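Drutgate Portable Yard Panels

Drutgate panels are made for holding cattle overnight on the road, or for drafting a small mob where there are no permanent yards. They go up on uneven ground and pack flat on a ute or trailer.

Each panel is galvanised after welding, so the inside of the rails is coated as well as the outside. Corners are joined with a drop pin on a short chain. The pins are the same on every panel and the gate, and will also fit the older Gundel frames if you already have some of those.
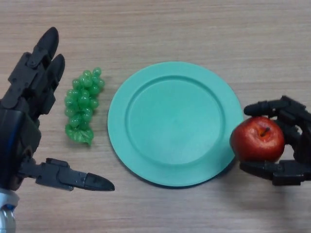 A standard kit is 11 panels and a slide gate. That makes a round yard big enough to hold a small mob for the night, or you can set it up as a holding pen with a short race. The full kit weighs 406 kg. Two people can put it up without a tractor - allow around 2 hours the first time.

Sheep mesh is sold separately. It clips to the lower rails and is worth having if you run both, as the bottom gap on the cattle panel will let a lamb through.

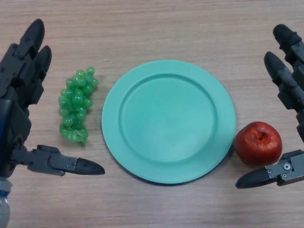
A green, teal and red set on a wooden tabletop

Setting up
Stand the gate first and work away from it in both directions. Peg every second panel on soft ground. Don't tie horses to a single free-standing panel.

Care
Hose off mud and manure before stacking. Check the pin chains each season and replace any that have stretched. Touch up scratches with cold gal paint.

Delivery and pick-up
Kits are sent by road freight to the nearest depot, or can be picked up from our Altton yard by arrangement. Orders placed now will leave in May. Single panels and spare pins are kept in stock.

For freight prices or a mixed order, ask for Domenica Gasser or Lwazi Lekota in sales.

Prices current at April 27, 2026.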